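Sorting Bench

The repair shop in Dandthorpe kept its spare wiring in a cardboard box with dividers, and for years the rule was that whoever had nothing to do untangled it. Then Jacobs leased the arm and the job was gone, or so they told us in November.

I was put on the bench beside it. My sheet said 18 bundles an hour for me and 69 for the arm. The arm had been tested in Jaltden, on wires that someone had laid out straight.

The first morning it did 4. It went down into the box, closed its fingers, came up with a bundle and stopped in the air. I waited for it. I had a cup of coffee and waited some more. 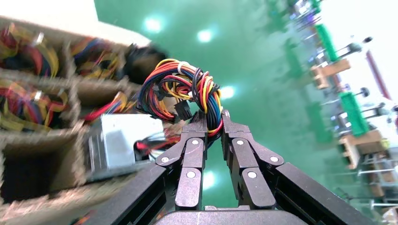 Yellow, red, black, blue and orange, and a plug in there somewhere.

"What's it doing?" the supervisor asked.

"Thinking about the plug," I said.

He called Stiso, who had written the software. They said a wire was the worst thing you could hand a machine. A box stays a box when you pick it up. A wire is a new shape every time, and they had only shown it 500 of them. He wrote down the number 500 and looked at it.

After lunch I reached over and gave the bundle a quarter turn, the way you would for a kid with a shoelace. The arm set it down on the bench, plug outward, and went back for another.

We went on like that until four. It lifted, I turned, it set down. At the end of the shift the screen said 71 bundles, all credited to the arm. My own line was blank.

I went to the supervisor's office to ask about that. He was on the phone with Jaltden, ordering a second one.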